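Progress report to the Zingate fund
Bun steaming trial, Cellia kitchen
Prepared by Lensa Admasu, 01/03/2019 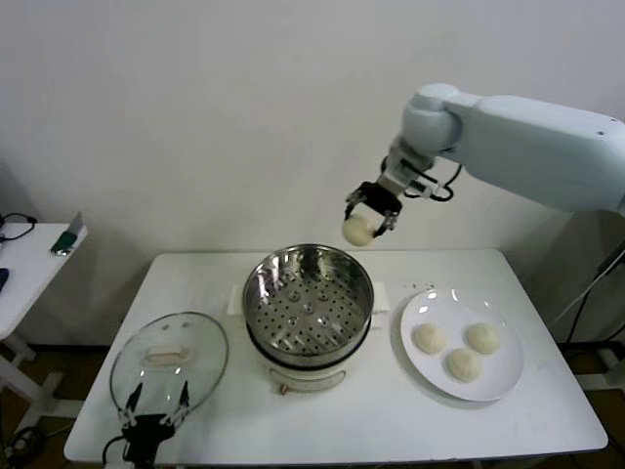
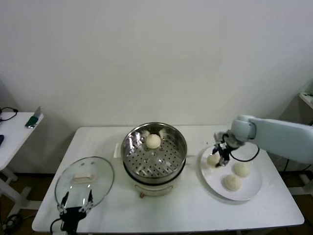

I still doubt the 25 minute target in our proposal. Obsa Teshome has logged 30 batches and only 3 met it, and those were small ones. The recipe is fine - my trouble is with the equipment. A single steel tray over an electric base, with three buns on one round plate beside it, tells us little about feeding the 93 people on the Trallus lunch list. The glass lid is another open question, as I have seen no figures on drip. I would hold the second payment until June, when Obsa will have run full trays. Costs to date are in the attached sheet.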